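Tiltstead Household Help > Metal, Glass and China > Cleaning
Chrome oval ring with a little knob and a stubborn black bit on the rim: how do I clean it up, and what is it? 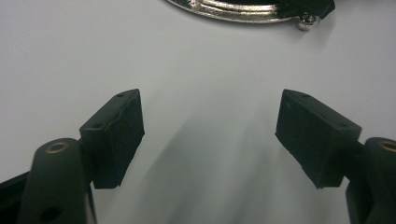 The near side of the rim, with the small knob at the right and the black piece over the edge.

Zodwa Mabaso
Posted 10 August 2024, viewed 3,257 times

Hello everyone, I hope this is the right section and apologies in advance if I go on a bit. I've been turning out the sideboard that came to us with my late aunt's things in April, and I'm very slowly working through the drawers with a cup of tea, one drawer an evening. Most of it has been lovely and easy to place (fish knives, napkin rings, a great many candle stubs) but there's one thing that has the whole household guessing. It's an oval metal ring, very shiny, what I'd call chrome although I'm happy to be put right on that. It's dark on the inside. Towards one end there's a little round-topped metal knob sticking out from underneath, which might be a screw head or might be a foot, I go back and forth on it.

Then there's the black stuff. It goes over the rim near the knob and pokes out past the edge, and it's rather ragged. My husband says it's old tape that somebody wound on to stop a rattle. I thought it might be a plastic tab that is meant to be there and has simply got chewed up over the years. I've picked at it with a fingernail and it didn't shift, and then I lost my nerve and stopped.

So I suppose I'm asking two things. Does anyone know what it belonged to? My aunt did a lot of entertaining, so my money is on something for the table. And how would you clean it without spoiling the shine? The rest of the metal comes up beautifully with just a soft cloth and I'd be so cross with myself if I scratched it now. I do have a tin of Pulier metal cream under the sink that I use on the taps, but it's quite gritty between the fingers and I haven't dared.

Thank you for reading all that!

Josphat Mwakalinga

Hello Zodwa, what a nice job to be doing, and one drawer an evening is the right speed for it. I cleared my mother's flat in a single weekend and I still wonder what went out in those bags.

I'll take the cleaning first, as I can be more use there. Please leave the tin under the sink. If it feels gritty to you then it will feel gritty to the metal, and chrome plating is a thin layer with something duller underneath. Once you have rubbed through it there is no bringing it back at home. A drop of washing-up liquid in 500 ml of warm water, a soft cloth wrung out well, and then a dry cloth straight after will do for the ring itself. I wouldn't soak it. If that knob is a screw then water will creep in around it and sit there, and you'll have a rusty ring round it by Christmas. Go round the knob with a cotton bud and dry it with another one.

Now the black bit. Don't pull at it until you know which it is. What I do is warm it with a hairdryer on the low setting, a minute or so, and then press it gently with the edge of a wooden lolly stick. Tape will start to slide on its glue and you'll see a sticky edge. Plastic will just sit there looking back at you. If it's tape, carry on warming and rolling it back on itself, slowly, and whatever glue is left can be rubbed off with a little cooking oil on a cloth, left on for ten minutes, and then the soapy water again to get the oil off. If it's plastic I'd leave well alone, ragged or no. It may be holding something apart that would otherwise scratch.

As to what it is, I'm less sure of myself. My first thought was the holder for an oval glass dish, the sort that came to the table hot in its own metal surround. We had a Stultard one when I was a boy and it stood on small round feet, and your knob could well be one of those. Have a feel underneath and see whether there are others, or the marks where others used to be. If there is only the one, I'd lean towards a screw and start again with the guessing.

Do come back and tell us!

Makokha

could be off a lamp. or a mirror. i'd use vinegar on it, gets everything off

Josphat Mwakalinga

Just a gentle word on the vinegar, if you don't mind. Very weak and wiped straight off it does no harm to sound chrome, but if the plating has any pinholes it can get in under them, so I'd keep it for the kettle. The lamp is a good thought though, I hadn't considered that.

Zodwa Mabaso

Oh you are kind, both of you. I've done the soapy cloth and it's drying on a tea towel, and I got the cotton buds out for the knob as instructed. The hairdryer is upstairs and so is a sleeping grandson, so the black bit will have to wait until tomorrow. My husband has asked me to write down that he still says tape.

I'm going to ring my cousin about the glass dish. She is 55 and was at every one of those dinners under the table with the dog, so if it ever came out with a casserole in it she'll remember.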